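卓上小物の分類と仮置き配置の検討
Stidside 演習 最終報告書
報告者：Jiahui Zou
提出日：2024年10月24日

1. 目的

演習室の作業机では、形状と材質の異なる小物が同じ面に混在し、片付けの際に置き場所の判断が人によって分かれていた。本課題では、机上面を奥と手前に区分し、奥に容器、手前に未分類品を置く配置を定め、片付け作業の手順として記述できるかを検討した。

5月の中間報告では、仕切り付きの浅い箱を用いる案を提出した。この案は区画の寸法が固定されるため、背の高い品が隣の区画にはみ出す問題が残った。最終報告では箱を廃し、丸い金属ボウルを独立に並べる方式に変更している。

2. 机と容器

机の天板は明るい無地で、二枚の矩形パネルを前後に突き合わせた構成である。パネル間の継ぎ目は机の左右方向に通っており、本課題ではこれを奥区画と手前区画の境界として扱う。テープや塗料による線は追加しない方針とした。境界を後から描くと、清掃のたびに端部が剥がれ、位置の再現性が失われるためである。

容器は光沢のある金属製の丸ボウルで、口径の公称値は120 mmである。奥区画の壁寄りに三つを横に並べる。ボウルの選定では、Emora の樹脂製小鉢と比較した。樹脂製は軽く、縁に品が触れた際に動きやすかった。金属製は内面の反射が強く、暗色の品の輪郭が読み取りにくいという短所があるが、位置の安定を優先した。

3. 対象物

対象物は容器に収める品と、手前区画に置くブロック類に分けた。容器側は色と輪郭の差が大きいものを選んである。左のボウルには花びら状の縁をもつ黄色い品を置き、その下に黒い品を重ねる。中央には緑色の品、右には緑のへたが付いた赤い品を置く。左のボウルだけを重ね置きとしたのは、単品の容器と混載の容器とで扱いやすさを比べるためである。

手前区画のブロックは、黄橙色の組立てブロック、赤い小形の立方体、緑色のブロックで構成する。いずれも玩具であり、机面を傷つけにくい。黄橙色のものは上面に突起があり、上下の向きを外観から判別できる。赤い立方体は各面が平滑で、向きの指定は行わない。

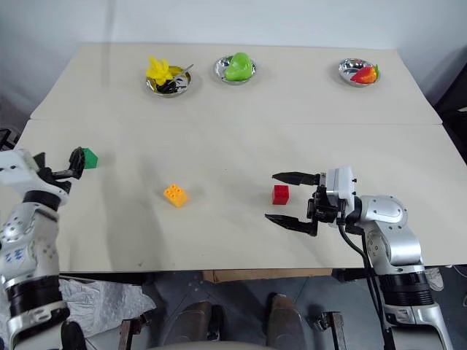 図1　奥区画の容器と手前区画のブロック類

4. 配置の規則

規則は短い文で書けるものに限定した。初稿では容器ごとに許容する品の一覧を付けたが、作業者が一覧を参照する回数が増え、手が止まる原因となった。改訂後の規則は以下のとおりである。

(1) ボウルは継ぎ目より奥に置き、継ぎ目をまたがせない。
(2) ブロックは継ぎ目より手前に置く。積み重ねは行わない。
(3) 容器に収まる品は、縁から上に出てもよい。ただし隣の容器には触れさせない。
(4) 柄のある品は、柄を隣の品の下に差し込まない。
(5) 判断に迷う品は手前区画に残し、作業の終わりにまとめて分類する。

(3)は中間報告からの主な変更点である。黄色い品は縁が波打っており、ボウル内に完全に沈めようとすると形が崩れる。縁からの突出を認めることで、押し込む動作が不要になった。(4)は左のボウルを念頭に置いたもので、細い金属の柄が縁の外へ斜めに出る状態を許容している。柄を立てるか寝かせるかは規定していない。

ブロックの間隔についても検討した。等間隔に揃える規則は見た目が整う反面、作業の途中で何度も直しが入る。そこで、隣り合う品に触れずに一つを取り出せることだけを条件とし、角度の揃えは要求しないこととした。初期配置の目安として、手前側の縁から290 mm以内を優先領域としたが、これは座位で腕を伸ばしたときの到達範囲から決めた値であり、机の大きさが変われば見直しが必要である。

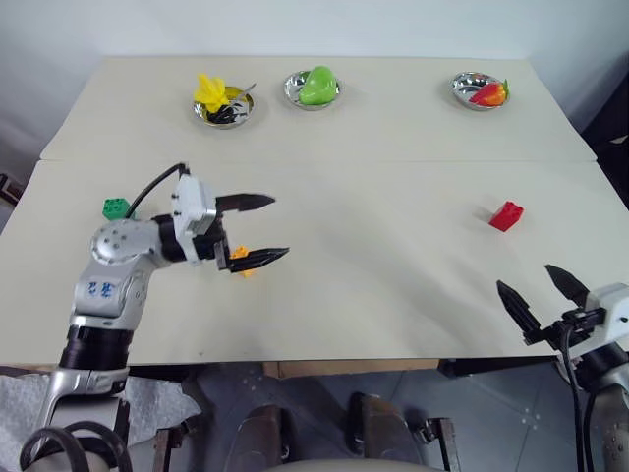 5. 試行の方法

試行は、混在状態からの分類と、分類後の配置の確認とに分けた。1試行の制限時間は120秒とし、超過した場合は未分類品を手前区画に残したまま終了する。開始前に、容器の位置と天井照明の点灯を確認する。机上面の照度は約500 lxに合わせた。

記録用紙には、容器の移動の有無、境界をまたいだ品の有無、規則(5)を適用した品の名称を記入する。当初は所要時間の比較も計画していたが、慣れの影響を分離できる試行計画を組めなかったため、本報告では扱わない。記入欄の形式は Tellex の点検票を参考に作成し、自由記述欄を大きく取った。

品の呼称は記録用紙の作成時に統一した。「黄」「緑」のように色だけで呼ぶと、容器内の緑色の品と緑色のブロックが区別できない。容器内の品は「奥緑」、ブロックは「手前緑」とし、黄と赤も同様に区画名を前に付けた。へたの緑は本体の色に含めない。
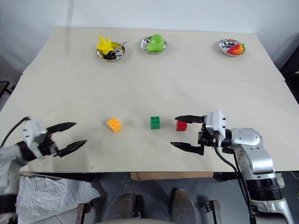
図2　手前区画に横に並んだ三つのブロック

6. 結果

境界の認識については、継ぎ目だけで区画を示す方式で支障がなかった。線が細いため、照明の向きによっては見えにくいという意見が自由記述欄にあったが、ボウルが奥に並んでいること自体が目印となり、置き間違いの記録はない。

容器の混載については、左のボウルで記述が集中した。黒い品は金属面の暗い反射と紛れやすく、黄色い品の下にある場合は見落とされやすい。緑色の品はボウルの中で占める体積が大きく、他の品を追加する余地が小さい。右のボウルは内面に余裕があるが、赤い品が片側に寄りやすく、中央に戻す操作を行った者と、そのままにした者がいた。規則には中央に置く旨の記載がなく、どちらも適合と判定した。

手前区画では、黄橙色のブロックの向きが作業者ごとに異なった。突起のある面を上にする必要があるかという質問を受けたが、現行の規則では定めていない。赤い立方体に関する記述はなかった。

7. 考察

規則(3)による突出の許容は、軟らかい品や不定形の品を容器に収める場合に有効であった。一方、突出量に上限を設けていないため、容器の間隔を詰めると隣の品と干渉する可能性がある。間隔の下限を、最も大きい品の幅から決める方法が考えられる。

内面の反射については、Kang の試作品である艶消しの皿を下に敷く案を検討したが、敷物がボウルの内面の見え方に及ぼす効果はなく、採用しなかった。内面に無地の紙を敷けば反射は抑えられるが、紙の交換作業が増える。黒い品を混載の対象から外し、独立した容器に移すほうが変更点は少ない。

8. 残された課題

・容器を四つに増やし、黒い品を単独で収めた場合の配置
・組立てブロックの上下の向きを規則に含めるかどうか
・継ぎ目のない一枚天板の机に適用する場合の境界の示し方
・規則(5)で残した品を分類する順序

記録用紙の様式と改訂前の規則は付録に収めた。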